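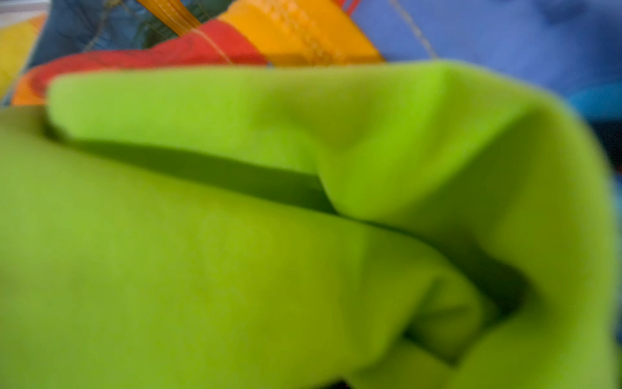
Nov 8, 2020

Home, shoes off, soup on the stove, and my head is still buzzing. I finally got to see the robots at Kuusisto! I've been on their mailing list since May and had pretty much given up on the open day happening at all this year, so when the email came with my time slot I said yes before I even looked at how far the drive was. (Far. Two hours and change, with a wrong turn at the feed store that I'm not going to talk about.)

They only let in 10 of us at a time, masks on, temperature check at the door, and everybody got a square of tape on the floor to stand on. I kind of loved the tape square. At every other factory tour I've been on I end up behind the tallest man in the county, and this time I had my own little patch of concrete and a clear view.

So the shop repairs kites and paragliders and the odd tent, and last year they started putting arms in to help with the handling. The sewing is still people. I hadn't understood that from the email, I thought I was going to see a robot run a sewing machine, and I was a tiny bit let down for maybe five minutes. Then they started the first demo and I forgot all about it.

The first demo was just picking up cloth. That's the entire thing! A heap of canopy fabric on a table, and the arm has to find an edge or a fold, pinch it, lift it, and lay it down somewhere else without dragging the rest along. The woman running it told us cloth is about the meanest thing you can hand a robot. A box stays a box. Cloth is a different shape every time you let go of it, and the thin slippery stuff they work with is worse than cotton. She had us all pick up a scrap from a bin on our way past (hand sanitizer before, hand sanitizer after) and try to take hold of one layer with two stiff fingers, no thumb-rolling allowed. I got both layers every single time. So did the man in the next square, and he told us he'd hung wallpaper for a living.

They had a screen up on the wall with the view from the little camera down by the gripper, and I ended up watching that more than the arm itself. You're right down in the cloth. There was one moment with this big bright lime green piece rolled over on itself right up close, all soft and out of focus, and behind it the other canopy with the red and the orange and that gorgeous periwinkle blue and the thin cords running across. I could have looked at it all day. I want a quilt in exactly those colors. I'm serious, I wrote them down on the back of my parking slip, lime, navy, red, orange, periwinkle, a bit of yellow.

The lady said the dark creases are what the software cares about, the places where one layer hangs over another, and that shiny spots and shadows both used to fool it badly. They went through 2,739 practice grabs over the summer before they let it near a customer's canopy. I asked if somebody had to sit there and mess up the pile again between every grab and she laughed and raised her hand. Poor thing. She said she hears rustling in her sleep.

It missed a fair amount, I should put that down too so I don't remember it as magic. Once it closed on nothing at all and went through the whole motion of lifting and setting down, very dignified, with empty fingers. Once it caught a cord along with the cloth and stopped dead, and a light came on, and a guy had to walk over and free it. They were relaxed about it. Cords are the big headache, apparently, and the reason it stops instead of pulling is that a yanked cord can mean a whole afternoon of untangling.

The second demo was the inspection table, which is the one I think they're proudest of. The Trendon, they call it. I never found out if that's the make or a pet name, I meant to ask and then the next group was at the door. It's a long light table with an arm that slides the fabric over the lit part a bit at a time, and it flags pinholes and weak stitching for a person to look at. The person still decides. An older man sits at the end with a roll of repair tape and a grease pencil and he overrules it whenever he feels like it. He told us it's very good at pinholes and hopeless at stitching, it thinks every seam with a bit of character is about to give way. I liked him a lot. I asked if he'd been nervous when the arms came in and he thought about it for quite a while. He said his shoulders had been nervous about staying without them. Hauling wet canopies around for thirty years does a number on you, he said, and if a machine wants that part of the job it can have it.

I keep thinking about that answer. My brother-in-law will want to argue about it at Thanksgiving, if we have Thanksgiving, over the phone or however we're doing it. He's sure it's all about cutting people. I don't know. There were seven folks working on that floor and they seemed fine to have us there, but of course it was an open day and you put your good face on. I did ask the lady straight out whether anybody had been let go and she said no, and that they were looking for another sewer right now and couldn't find one. I'd apply if it weren't for the drive. And my eyes. And the fact that I can't sew anything slicker than flannel without swearing.

There was a display by the exit from the software people, Dralo, with a gripper you could hold in your hand. Soft pads on the fingers, kind of tacky like a dishwashing glove. I squeezed the handle and picked up a scrap on my third try, one layer only, and made a noise like I'd won a goldfish. The kid minding the table wiped it down after me and said most people quit at two tries.

They gave out a tote bag made of old canopy, and mine has a purple side and a white side and somebody's repair patch right in the middle of it. It weighs nothing. I'm going to use it for the library as soon as the library opens back up.

Drove home with the heat blasting because I'd stood on cold concrete for an hour and a half in my dumb thin shoes. Wear the boots next time! Ate a gas station egg sandwich in the car, no regrets. They're hoping to do another open day in May and the list is at the front desk, I put my name down twice by accident, once on the way in and once on the way out.

Need to: call the dentist, find the lime green in the fabric stash (I'm sure I had a yard of it from the frog costume), move the parking slip with the colors on it somewhere the cat won't get it. Soup's boiling over.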